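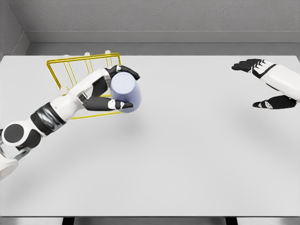

Stokix Publishes Results on Training Two-Handed Robots in Simulation

Sep 5, 2019 — Stokix, a robotics research company, today announced the results of a study on teaching a two-armed robot to handle common kitchen objects. The training was done completely in simulation, with no real robot used at this stage.

The method, called Zirkar, starts from 50 demonstrations recorded by a human operator. In each one, the operator controls a simulated pair of arms with humanoid hands and moves a cup at a yellow wire rack. The software then changes the starting position of the cup and the rack, and produces new versions of the same motion. From the 50 recordings the team obtained roughly 3,000 usable training examples.

"A cup looks like a very easy object, but for a hand with many joints it is not," said Yusri Hidayat, who leads the study at Stokix. "The fingers must close from different sides, and the rack has thin rods which the hand can touch by mistake. We wanted a task where small errors become visible."

Both arms are controlled by one policy, also when only one hand is holding the object. In early tests the free hand often drifted toward the rack and disturbed the grasp. The researchers added a term to the training which keeps the free hand open and away from the working area until it is needed. After this change, such collisions became rare in the test runs.

The work was carried out together with the engineering group Hartono, which prepared the contact model for the fingers. The study covers 4 tasks in total, and 2 of them require both hands at the same time. Results on these are weaker, and the report describes the failed cases in detail.

"We do not claim that this is ready for a real kitchen," said Liam Quinlan, simulation engineer at Hartono. "Friction on a real cup is different from our model — this is the next thing to measure."

The report and the task files can be requested from the Stokix research office. Tests on physical hardware are in preparation.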